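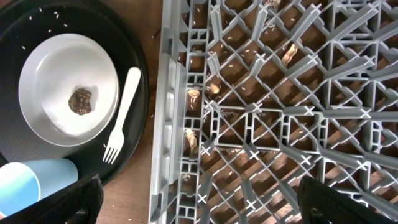 The manager of the Stidavov lunchroom would sooner talk about rice than about anything else on her menu. She says most customers decide whether they trust a kitchen by the rice, and that they do it in the first two bites without noticing.

Stidavov opened nine years ago on the ground floor of the old Amundsen building, across from the bus station. It serves lunch only. The doors open at 11 and close when the food is gone, which on a Friday can be before 1:30.

"People think we close early to be fancy," she said. "We close early because the rice is finished and I won't start another pot at one o'clock for four people. It would sit, and I don't sell rice that sat."

She did not plan to run a lunchroom. She kept the books for a bakery for most of her twenties and took the lease when the previous tenant, a sandwich shop, left with two months still owed. The landlord offered her the stoves as part of the deal. Only one of them worked.

The first year was slow. She bought her rice in small bags from the supermarket and paid too much for it. A cook who had worked on ferries told her to call Vemis, a wholesaler out past the rail yard, and she has bought from them ever since. She takes a medium grain for the everyday plates and a long grain for the pilaf on Thursdays.

"I tried to save money once with a cheaper sack," she said. "It broke up in the wash. I had 500 pounds of it on order and I called and begged them to cancel. They canceled half. The other half became soup for a whole winter."

Her method is ordinary, she says. The rice is washed until the water is close to clear, drained in a sieve, and left alone for a while before it goes in the pot. It cooks with the lid on. When the heat goes off it rests, and no one is allowed to lift the lid to check.

New cooks all want to lift the lid. She used to put tape across it.

I asked what had changed most since she opened. She said the portions. Customers used to want the plate full, and for years she gave out more rice than anyone could eat and scraped it into the bin in the afternoon. In October she cut the standard scoop and told the counter staff to offer seconds free to anyone who asks.

"Nearly everybody said it was enough," she said. "A couple of the drivers from the station take seconds every day, and they should. They've been up since four."

Prices are harder. The plate lunch went up twice last year, and she wrote the new number on the board herself both times so that the staff would not have to hear about it. She heard about it. One regular stopped coming for a month and then came back and ordered the same thing he always had.

There has been talk of a second place. Kavisen, the company that owns the market hall on the north side, offered her a corner unit in the fall, with seven tables and a shared dishwashing room. She went to look at it on a Monday and again on a Saturday, when the hall is full.

"It's a nice room," she said. "The stove is electric. I'd have to learn my own rice all over again."

She has until spring to answer them. In the meantime she is having the second burner fixed and looking for someone to take over the Thursday pilaf, which she is tired of making.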